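Kitchen and Pantry > Countertop Storage > Jars and Racks

Arranging lidded glass jars on a two-tier metal rack
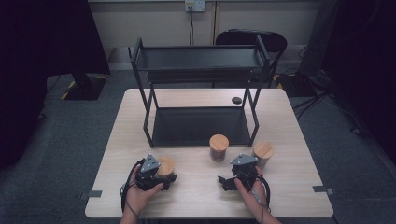

Posted by Nusrat Pramanik
Our staff kitchen has a black two-tier metal rack and a set of small glass jars with bamboo lids, used for coffee and whole spices. Should the full jars be kept on the lower tier or on the upper one?

Clémence Leblanc
Full jars should be kept on the lower tier. The weight then sits close to the tabletop, and the rack is less likely to tip if someone brushes against it. The upper tray is better suited to light items such as tea bags, paper filters or empty jars waiting to be refilled.

Before placing anything on the lower tier, measure the clearance between the two levels. A jar should be able to slide in upright with its lid on, and there should be enough room above it for a hand. In our office pantry we allow two fingers of space over the lid and keep the most frequently used jars at the front. Labels belong on the glass. Lids are often exchanged during washing, and a label on the wrong lid causes confusion.

Bamboo lids should be wiped with a damp cloth and dried at once. They should not be soaked or put in the dishwasher. If the lid has a silicone ring, remove it and wash it separately – it holds odors, particularly after cumin or ground coffee.

Shafiq Matubbar
Lower tier, agreed. We use the Patwary rack and have had no trouble with it. Check that all four feet sit flat.

Arif Amarasinghe
I would respectfully differ in one case. Where the counter is wiped down several times a day, jars on a very low shelf collect crumbs and moisture around the base. Our kitchen moved its five spice jars to the upper tray, which has a raised edge, and we now keep folded towels below. The tray should be loaded evenly from both ends, and heavy jars should remain on the lower level in any event. Whole spices keep well in clear glass for a few months if the rack stands away from the stove and out of direct sun. Ground coffee does not, and I would store it in a closed cabinet.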